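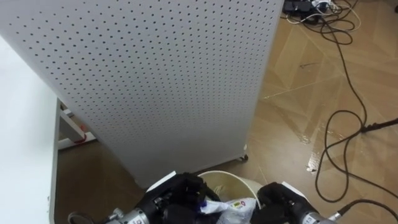 White pegboard panel on casters

Florian Auer wrote:
> We started the sticker chart in October and my daughter has filled
> it twice. The Hakley workbook says to praise effort and the
> confidence will follow. She gets a sticker for every night she
> sits down to her spelling without a fight. I think we should all
> try it and compare notes. The author followed 182 families, and
> the kids who got effort praise stuck with hard tasks longer.

Florian, I'm glad the evenings are quieter at your place. I still don't buy the workbook.

I read the chapter twice looking for how they picked those 182 families and couldn't find it. Did they volunteer? Were they paying for the course? Parents who sign up for something like that are probably doing a dozen other things too. And "longer" than whom? There's a graph on the next page with no numbers up the side.

My other problem is the sticker itself. You say she's earning it for effort, but what you describe is a sticker for not arguing. I'd take that deal as a parent, sure. I just wouldn't call it confidence. My son had a chart in second grade and by the third week he was asking what he'd get for brushing his teeth.

He's 12 now and can smell a praise technique from across the house. I told him I liked how hard he worked on his Drastley project and he asked if I'd been reading something. What did seem to help was sitting at the table with my own paperwork while he did fractions, and keeping quiet until he asked. One kid, one kitchen, so don't put me in a graph either.

Before anybody else orders the book, could you tell us two things? What happens on the nights she sits down, tries, and gets most of the words wrong? And have you had a week with no stickers yet? If she still sits down that week, I'll read the chapter a third time.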